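Keogh Closes Funding Round Led by Umbridge

Wekberg, 19 Aug 2024 - Keogh, a developer of inventory and order management software for independent parts distributors, has closed a funding round led by Umbridge, an early-stage investment firm. Existing shareholders took part on a pro rata basis. The terms were not disclosed.

The company will use the proceeds to expand its engineering team, move its hosted product to a second data center and complete the rollout of Mondivside, its pricing and stock allocation module. Umbridge will take one seat on the board. No change in management is planned.

Keogh's software connects to a distributor's existing accounting system and keeps a single stock record across branches, counter sales and online orders. Stock levels are updated when an order is placed, and conflicts between branches are settled by rules the customer sets. The product is sold by annual subscription, priced per branch, with no charge per user.

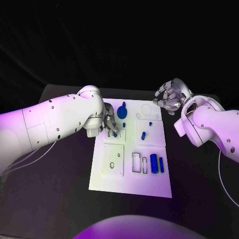
Umbridge said it had looked at several suppliers in the sector and chose Keogh on the strength of its renewal rate and the short time needed to bring a new branch online. The firm added that it expects the company to remain focused on distributors with fewer than 29 branches and has not asked it to enter the retail market.

Mondivside was released to a first group of customers in May. The module sets price bands by customer class and reserves stock for standing orders. The current version supports up to 2000 price rules per account - a limit that will be removed in the next release. Customers on the standard plan will receive the module at no added cost until their next renewal date.
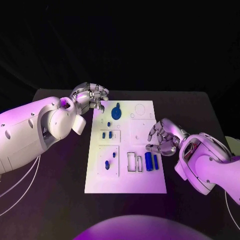 Migration to the second data center will be carried out in 3 stages, beginning with test accounts. Customers will be notified in writing before their account is moved. Existing integrations will continue to work without changes, and the current interface documentation remains valid.

Keogh is based in Wekberg and is privately held. Umbridge invests in business software companies at the seed and first institutional rounds.

Press and investor inquiries should be sent to the Keogh communications office in Wekberg.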